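반납함 앞에서 만난 사람

에쿠아 아메테페는 약속 시간보다 12분 늦게 왔고, 늦은 이유를 설명하는 대신 연체료 이야기부터 꺼냈다. “저희 도서관은 연체료를 없앴어요. 그랬더니 책이 돌아오더라고요. 벌금을 매길 때는 다들 부끄러워서 안 왔거든요.”

부스터의 작은 도서관에서 일한 지 16년째다. 처음 맡은 일은 서가 정리가 아니라 독촉 전화였다고 한다. “전화를 걸면 꼭 어머니가 받으세요. 빌려 간 사람은 마흔이 넘었는데요.” 그중 한 통은 한 시간 가까이 이어졌고, 끊고 보니 김장 담그는 법만 배웠더란다. 책은 못 받았다.

폐지를 결정하던 4월, 장부에 남은 미반납 도서는 944권이었다. 에쿠아는 이 숫자를 전화번호처럼 외운다. 그 뒤 첫 달에 89권이 돌아왔다. 요리책이 제일 많았고, 상태는 예상하는 그대로다. “국물 자국을 보면 어느 요리를 해 먹었는지 알아요. 갈비찜 쪽은 아예 안 펴져요. 표지에 ‘초보자용’이라고 적힌 책일수록 심하고요.”

가장 오래된 연체 도서가 뭐였느냐고 묻자 그는 한참 웃었다. 시간 관리에 관한 책이었다. 밤사이 반납함에 들어 있었고, 책갈피는 2장에 꽂혀 있었다고 한다. 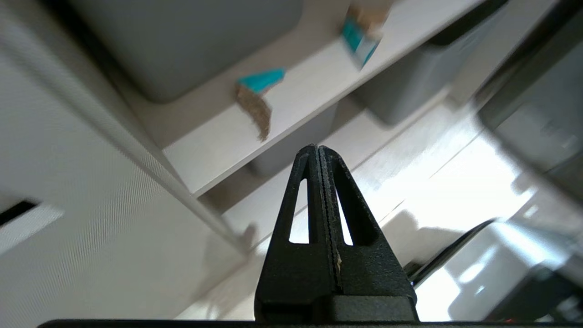
코르미에에 사는 한 이용자는 생각이 다르다며, 제날짜에 꼬박꼬박 갖다준 사람만 바보가 된 것 아니냐고 편지를 보내왔다. 에쿠아는 그 편지를 버리지 않았다. “맞는 말씀이에요. 그래서 답장에 고맙다고 썼어요. 그랬더니 또 편지가 왔는데, 고맙다는 말 말고 신간을 먼저 빌려 달라고 하시더군요.”

그래서 빌려주느냐고 물었다. “대기 순서대로요. 지금 네 번째세요.”

이웃 마을 스틴덴의 도서관은 아직 연체료를 받는다. 에쿠아는 그쪽 사정에 대해 말을 아꼈지만, 자기도 거기서 빌린 추리소설을 며칠째 못 갖다줬다는 사실은 순순히 털어놓았다. 범인을 아직 모른다고 했다. 벌금은 기꺼이 낼 생각이고, 다만 직접 가기는 좀 부끄럽단다.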